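Trovon Bench: a review of the simulated kitchen package after one term of use

Posted 24 August 2022

The purpose of this post is to record my assessment of Trovon Bench, the two-armed manipulation simulator sold by Galtis, and to set out the grounds on which our teaching laboratory at Tindale has decided to renew its licence. Several colleagues at other institutions have written to ask for an opinion. It seemed more efficient to publish one. The views are my own and should not be read as a statement by the college. Galtis supplied no payment or equipment, and the licence under review was purchased at the ordinary educational rate.

The product is sold in tiers. We hold the Classroom licence, priced at $865 per seat per year, and we have 21 seats. The Classroom licence includes the simulation engine, the two-armed workcell, the teleoperation interface and one content library of the purchaser's choosing. Additional libraries are $500 each. We selected the kitchen library in April, after some debate. The warehouse library was the obvious alternative and has the larger catalogue of objects, but its tasks consist almost entirely of cartons, and our students had already spent a semester on cartons.

Installation

Installation was uneventful on the laboratory workstations and rather less so on the older machines in the annex. The installer requires administrator rights at two separate stages, and the second request is not mentioned in the guide. Administrators who manage their machines centrally should budget an afternoon. The licence server must also be restarted by hand following any change of network address. I raised this with Galtis and received a courteous reply to the effect that the behaviour is known and will be addressed in a future release. No date was offered.

Documentation is supplied as a single PDF with a serviceable index. The chapters on scene configuration are thorough. The chapter on the gripper controller appears to have been written for an earlier version, and two of the parameters it describes no longer exist under those names. My colleague Hrefna Norðdahl has prepared a short list of corrections, which we now hand to students along with the manual.

The kitchen library

Each scene in the library places the two arms at a wooden table furnished with ordinary kitchen articles. The exercise we have used most heavily is the produce transfer, in which vegetables on a checkered cutting board are to be moved into an open tray. The student operates both arms or scripts them, and the simulator logs the result.
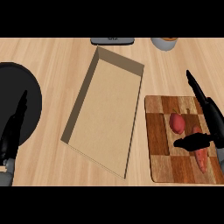 Our reason for favouring this exercise is that it exposes poor planning early. A student who has learned to grasp uniform blocks will generally approach a sweet potato in the same manner, with the fingers closing across whatever part of the object happens to be nearest. The long, tapered shape punishes that habit. In our sessions the commonest fault was a grasp taken too close to one end, after which the object pivoted during the lift and was released short of the tray. The pepper presents a different difficulty, its surface being lobed, and a grasp that looks secure from one viewpoint may have very little contact on the far side.

The object models are of good quality. Wood grain, glossy skins and soft shading are all handled convincingly, and I have no complaint about the rendering at the resolutions we use. I would caution prospective purchasers against placing too much weight on this. Visual finish is what one notices in a sales demonstration, and it was the contact model that determined whether the exercise was worth setting.

On contact the package performs creditably. Friction may be set for each object individually, and the effect of changing it is noticeable and in the expected direction. Centre of mass can also be shifted, which allows an instructor to prepare a variant of the same scene that looks identical and behaves differently. We used such a variant in the final assessment. It produced some grumbling and a number of very good reports.

The thin walls of the tray are the weak point. When an object is lowered against the rim at speed, the solver will occasionally allow it to sink slightly into the wall before pushing it out again, sometimes with enough force to send it across the table. Reducing the time step cures the problem at a considerable cost in speed. Ettore Martinelli, who teaches the controls stream, prefers to leave the time step alone and have students lower their objects over the floor of the tray, well clear of the walls. I have come round to his view, as the discipline carries over to real hardware.

Teleoperation

The teleoperation interface is the part of the product I would most readily recommend. Both arms can be driven from a single station using a pair of handheld controllers, and the mapping is sensible from the outset. Students were moving objects with reasonable confidence by the end of their first session. Recording begins and ends with a pedal or a key press, and each attempt is stored with joint positions, gripper state and rendered views in one folder under a plain, predictable naming scheme. Anyone who has had to reconcile three separate logs after the fact will appreciate the arrangement.

Two reservations should be noted. First, the interface gives no indication that an arm is nearing the limit of its travel until it stops. The reach across from the cutting board to the tray is comfortable, but tasks using the far edge of the table are another matter, and several students took the halt for a fault in the software. A simple coloured warning would suffice. Second, the default viewpoint is fixed, and a forearm crossing the table can conceal a fair portion of the board. Alternative viewpoints may be defined in the scene file. They cannot be changed in the middle of an attempt.

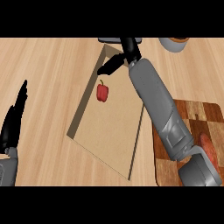

Trovon Bench, kitchen library: the right gripper over the tray, with the red pepper inside.

Use of the second arm was less frequent than I had hoped. The transfer exercise can be completed with one arm, and students, being practical people, completed it with one arm. An instructor who wishes to teach coordination should select one of the handover tasks or amend the scoring to require it. The scoring file is plain text and readily edited, and I would encourage others to do so before the first class instead of after the third, as we did.

Support and training

Galtis offers an optional half-day training session by video conference. We accepted it and found it adequate. The presenter knew the product thoroughly but had prepared for an industrial audience, and a good deal of time was devoted to production reporting features that the Classroom licence does not include. Written support has been better. Questions submitted through the portal were generally answered by the following morning, and the answers were specific. On one occasion we were sent a corrected scene file in place of an explanation, which was welcome.

The user forum is quiet. Most of the useful threads there were begun by a contributor signing as Takeda, whose notes on gripper stiffness I have found more helpful than the relevant chapter of the manual. New users should read those notes before adjusting anything.

Value

For a laboratory of our size the annual cost is a significant line in the budget, and the decision to renew was not automatic. The comparison I put to the department was with physical equipment. A pair of real arms would serve one group at a time, would require supervision, and would be out of service on occasion for repair. The simulator serves the whole class at once. It does not replace time on hardware, and I would be concerned by any program that used it in that way. Our students proceed to a physical arm in the second half of the course, and those who had completed the kitchen exercises arrived with better habits in approach and release than the previous cohort, by my own judgment and that of the laboratory staff. We kept no formal measure, which I regret and intend to remedy.

The library pricing deserves a word. Charging separately for each additional library is defensible, but the kitchen library contains no deformable objects, and a purchaser expecting cloths or bags will have to buy the household library to obtain them. The catalogue should say so plainly.

Recommendation

I recommend Trovon Bench for undergraduate teaching, with the kitchen library as a first purchase, provided that the institution has someone on staff who is prepared to edit configuration files. Departments without such a person should ask Galtis for a quotation that includes setup. Research groups should request a trial licence and test thin-walled containers in particular before committing.

We have renewed for a further year and added the household library. I will write again once the students have had a chance to use it. Colleagues who would like a copy of our amended scoring file or the list of manual corrections may request either through the contact page.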